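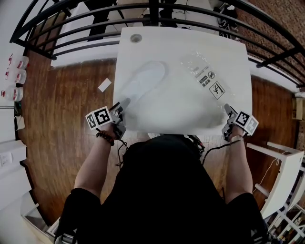 A clear plastic bag spread across a white table.

In praise of the bag you already have

Cuiping Jiang
2023-09-11

I wash my plastic bags. I peg them on the line over the bath, inside out, and when they've dried I fold them into squares and put them in the drawer next to the tea towels. My children find this deeply embarrassing. I love it!

My grandmother did the same with bread bags, and she'd have been baffled by the way we talk about plastic now, as if the only choice were between throwing it away and never touching it. A good thick clear bag is a marvellous thing. It keeps the moths off a jumper, it keeps a lettuce crisp for days, and you can see what's in it without opening it (try that with a cardboard box in a dark loft). I have two large ones that came round a pair of pillows, and they've held my winter blankets every summer I've lived in this flat.

What bothers me is how quickly we've learned to shop our way out of guilt. I own more cotton totes than I could carry in one go, most of them given to me free, and I bet you do too. Each one had to be grown, woven, printed and shipped. The old bag in the drawer asks for a rinse and a bit of patience.

Our local market, Sasik, started a bag rail last December. You hang up your clean spares by the door and anyone who's come out without one takes one. It had 300 bags on it by the end of the first month, and people were choosy in the nicest way – the strong ones went first, and came back. I've spotted one of mine there twice, with my own sticky tape on the corner.

Of course I'd like less of the stuff made in the first place, and I'll sign any petition that says so. But the bags in our kitchens exist already. Use them until they split, tape them up, then use them again for the muddy boots.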